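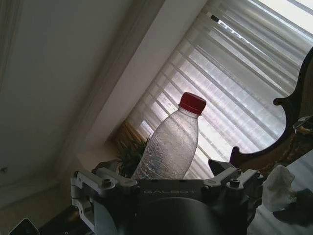

Subject: Re: [maltdale-makers] Ister monthly challenge, is it worth the bother?
Date: 30th December

> Hi all, has anyone here tried one of the tagged
> challenges on Ister? I've been posting to Ko for ages
> and my numbers have gone flat as a pancake. A mate
> reckons the challenges are the only way to get seen
> if you're starting from scratch over there. I don't
> want to learn a whole new app if it's a dud. Also, do
> you have to use their music?

I did the September one, so I can tell you how it went for me, bearing in mind I make videos about sourdough and old radios and my audience is mostly my cousins.

Short answer, yes, give it a go, but only if you've got a bit of spare time that month. I went in with zero followers and came out with 418, and most of them are still hanging about (I did lose a few when I posted the one about capacitors!). On Ko it took me more than a year to get to that, and I was posting nearly every day.

You asked about the music. You do have to use the challenge track, but you can turn it right down under your own voice and it still counts. I had mine so low you could barely hear it and it went through fine. What they're fussy about is the tag, which has to go in the caption and not in a comment. I got that wrong on my first clip and had to post the whole thing again.

A few other bits I wish I'd had written down before I started:

1. Keep it to 30 seconds. The app lets you go longer, but my longer ones sank without a trace and the people at the Plerutberg meet-up had the same story. I'd film a couple of minutes on the kitchen bench and then be fairly brutal with it.

2. Post early in the challenge. The tag page fills up fast, and by the second week my clips were buried under all the lip-sync stuff. My best one went up on the very first evening - I hadn't even organised a proper title for it.
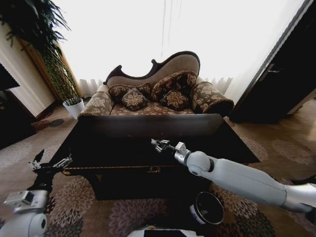
3. Don't cross-post from Ko with the watermark still on. I don't know for certain that Ister marks you down for it, but I had 3 of those and they were my worst by a mile. Go back to the original file if you've still got it.

4. Answer your comments, at least for the first hour or so. It's a bit tiring and some of them are just a row of little flames, but the people who got a reply from me were the ones who came back for the next clip.

Now the grumbles. The stats page is hopeless. It shows views and hearts and that's about your lot, no idea where anyone came from or how long they stuck around. And the colour filters switch themselves back on after every update, so check before you export, or your bread will come out a lovely shade of purple.

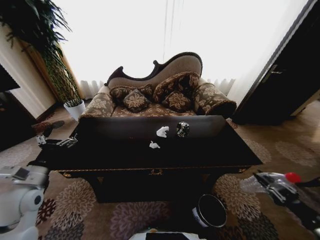
Then there's the prize side of it, which I wouldn't count on at all. They pick 5 winners and every one of them in my round already had a decent following somewhere else, so I'd treat it as a way to meet new viewers and leave it there. I did get a sticker in my profile, which my niece thought was very impressive.

If you do sign up, read the bit in the terms about licensing. They can use your challenge entries in their own ads, and I couldn't find a way to opt out. It didn't worry me, but if you've got kids in your clips you might feel differently. Ordinary posts outside the challenge have a separate switch for it, under privacy.

Happy to have a look at a draft clip if you'd like another pair of eyes on it, just send it off-list please, the attachments choke the archive. And did anyone work out how to save captions as a template? I'm still typing mine out every time.

Cheers from the soggy end of Maltdale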